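Keep the original box or toss it? (selling a watch later)

Posted in Nesora Help, Buying & Selling

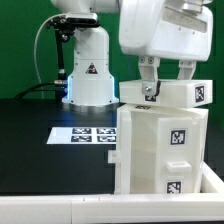
Bleddyn Pumphrey
Keep it. I sold a used Gilani in September with the box and the little booklet nobody reads, and the buyer stopped haggling the moment I mentioned them. Whether a box is worth real money I can't say, but people who buy watches secondhand like to feel they're getting the whole ceremony. Store it flat, somewhere dry. Mine lived in an attic one summer and smelled like it.

The original post, for anyone skimming:
I have 13 watch boxes in a hall closet and a spouse with opinions. Most of the watches are cheap, one cost me $788. If I ever sell, does the box with its lid matter, or can I recycle the lot and regain a closet?

Marcelino Barbosa
Depends on the watch. For the $788 one, yes, keep the box, the papers and the spare links, and write the serial number down someplace that isn't the box. For the cheap ones, a buyer will not care, and shipping the empty box may cost more than it adds. I'd keep 4 at most and call it a collection.

feltidmont2408
just put the boxes inside bigger boxes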